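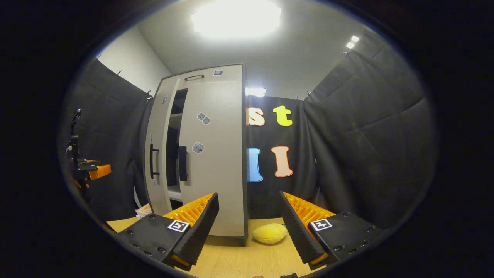 Gripper open over the yellow sponge-like object, cabinet door ajar behind it.

Do you wipe the markers between sessions, or only when tracking drops?

posted by itov_bench, April 18, 2019

We collect demos with hand-held grippers, two fingers, one square marker on top of each. Our house rules run to 10 pages, written by people who no longer work here, and they contradict themselves on this. Page 3 says clean the markers before every session. Page 8 says never touch a marker without recalibrating afterward. Followed to the letter, we would recalibrate all morning and go home. The current task is putting a sponge away in a small cabinet, 400 demos wanted. What do other people do?

Mollow

Both rules are fine, they just mean different things by "touch." Dry lint-free cloth before each session, no recalibration. If a marker gets peeled, replaced or pushed sideways, recalibrate and write it in the log. Alcohol goes in the second category as far as I'm concerned – it lifted a corner on one of ours and we lost 338 demos before somebody looked down.

While you're editing page 3, add a line for the start position of the cabinet door. Ours says "open," which four operators read four ways. Put tape on the table for the door edge and keep the sponge clear of the swing. And check the finger pads when you check the markers, you're holding the thing anyway.

bramwell_lab2

we wipe when it looks dirty. never had a problem

Brekov

Mollow's version, plus one person who owns the document. We cut ours down to a single page in August and taped it up at the station, where it gets read by anyone waiting for a file to save.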